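Household robots: your questions answered
Last updated 18/12/2022

We get a lot of post about home robots after each open evening in Mondville, and we love it. These are the questions that come up most, answered by Sowmya Nambiar and Georges Zoubi from the Altetti workshop.

Can a robot do my housework yet?
Bits of it, yes! Vacuuming a flat floor has been sorted for years, and mowing a simple lawn is close behind. Anything that needs hands is much harder. A machine that can clear a table, wipe it and put the plates away in a kitchen it has never met before is still a research project, though a very exciting one to watch.

Why are factories so far ahead of my kitchen?
In a factory you can bolt things down. The part arrives the same way up every time, the lighting never changes and there's no cat. Georges spent years setting up packing lines and he says most of the cleverness went into the trays and guides, with the arm doing the same move all day long. Your kitchen has mugs left in odd places and a drawer that sticks.

So are shop-floor jobs all done by machines now?
Far from it. Lifting, welding and stacking boxes suit them very well. Threading a cable through a gap, or feeling that a screw has gone in crooked, is mostly still done by people.

Which chore do you get asked about most?
Laundry, by miles. It sounds like one job and it's really a string of them: sort, carry, load, measure the powder, choose a programme, unload, hang up, fold, put away. The washing machine took over the hardest part long ago (hooray for that), and what's left is nearly all handling cloth.

What's so difficult about cloth?
It never has the same shape twice. A cup looks like a cup from any side, but a jumper in a heap could be anything, and a sleeve can hide under the rest of it. Sowmya ran a folding trial in July with 40 tea towels and 16 shirts. The towels went beautifully. The shirts took far longer, and four of them had to be finished by hand.

What about getting the washing in and out of the machine?
We think this will come before folding does. With a front loader the arm has to deal with the door, reach into a round opening, find the cloth and take hold of it without pinching the rubber seal.
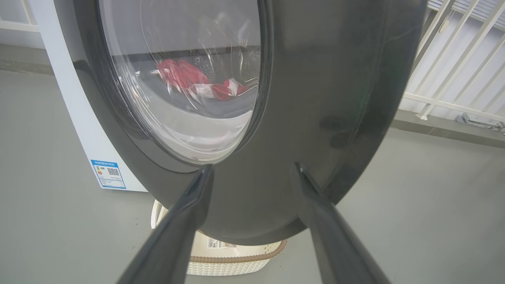

Shiny surfaces add to the fun. Glass and polished steel throw back reflections, and a camera can easily take a bright streak for an edge. Then there's the question of whether the drum is really empty, and anyone who has found one lost sock at the end of a wash will know that people get this wrong too.

Would two fingers be enough?
For plenty of jobs, yes. Two fingers can pinch a collar or pull a cloth towards a basket. Buttons and inside-out socks are another matter.

When can I buy one?
We don't know, and we'd be wary of a firm date from anyone. Our own guess is that loading and unloading will turn up first in shared laundries, where one machine could serve 100 flats. We'd be thrilled to be proved too slow!

Can I come and see one working?
Please do. Ring the workshop bell on an open evening and ask for Georges. Children are welcome if they stay behind the yellow line.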